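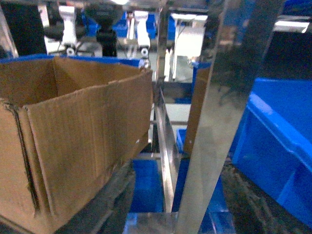 When a small museum receives the papers of a working firm, it rarely receives them in good order. Ledgers arrive with seed catalogues between their pages, and letters that belong together are divided among several parcels. The cardboard box is the usual means of delivery, and its condition says something about the years before the gift. A corner bent so often that the crease has darkened and frayed, or a flap torn along its upper edge, suggests a container opened and closed many times by people who had need of what was in it. For the staff of the Firnlow Museum of Town Life, such boxes have become a familiar sight. The museum has spent the past five years bringing into public use the records of Tomaszewski, the ironmonger's that traded on Bridge Street for three generations.

The firm closed its doors in March, at the end of a lease the family chose not to renew. Its papers had been kept in the attic above the shop, in a back office and in the homes of two cousins. They were transferred to the museum in stages, and the catalogue now describes 381 separate items. The largest group consists of customer account books. Alongside these are wage sheets, delivery notes, letters from suppliers, and a long series of pocket diaries in which successive managers recorded the weather, the day's takings and the names of those who were absent.

Trade records of this kind have not always been valued. Local collections in the last century gave preference to deeds, parish papers and the letters of landed families, and a shop's accounts were commonly destroyed once the legal period for keeping them had passed. Those that survive therefore tend to do so by accident. The Tomaszewski papers owe their survival to a dry attic and to a family reluctant to throw away anything with writing on one side only. Many of the delivery notes were reused for sums, shopping lists and, in one case, a draft speech for a wedding.

Olaia Montes, who was appointed keeper of documents at the museum shortly before the first transfer, considers the account books to be the heart of the collection. "A ledger gives the names of people who left no other writing," she says. "A woman who bought lamp oil every week for thirty years is present in these pages as clearly as the mayor." Her department has prepared an index of customers by street, which allows a reader to follow the households of a single terrace over several decades. Entries for paraffin give way to entries for fuse wire. Purchases of distemper stop and those of emulsion paint begin. Credit was extended widely in the winter months and settled, for the most part, by early summer.

The letters from suppliers are of interest for other reasons. The most regular correspondent was Devari, a maker of hinges and door furniture whose travelling salesman called at the shop twice a year. His letters are courteous and often lengthy, and they show how a manufacturer kept the goodwill of small retailers at a distance. Faulty stock was replaced without argument. Late payment was mentioned only after enquiries about the health of the family. A second supplier, Fistisar, wrote far more briefly, and its letters record a dispute over a consignment of enamel pails that lasted for most of two years before the parties agreed to divide the loss.

Cataloguing has followed the order in which the papers were found wherever that order appeared to be deliberate. Where it did not, items have been arranged by type and date. Rusted pins and clips have been removed, loose sheets placed in folders of acid-free paper, and the larger volumes laid flat on steel shelving in the museum's lower store. Three ledgers with damaged spines await the attention of a bookbinder. The wage sheets, which contain personal details of people who may still be living, will remain closed until the museum has completed its review of access.

Public response has been steady. The reading room received 600 visitors in the first full year after the catalogue was issued, compared with 900 in the year that followed, and a considerable share of these came to consult the Bridge Street index. Many were tracing the history of a house. Others had worked in the shop as Saturday assistants, and several have since recorded their recollections for the museum's sound collection. Their accounts of the stockroom, where screws were sold singly from numbered drawers, have helped to explain a system of marks in the later ledgers that had not previously been understood.

A display drawn from the papers will occupy the museum's upper gallery from March. It will include the earliest account book, a selection of the Devari letters and the long wooden counter from the shop, which the family presented separately. Readers who wish to consult items from the collection are asked to write to the keeper of documents in advance, giving the catalogue numbers required. Pencils only may be used in the reading room.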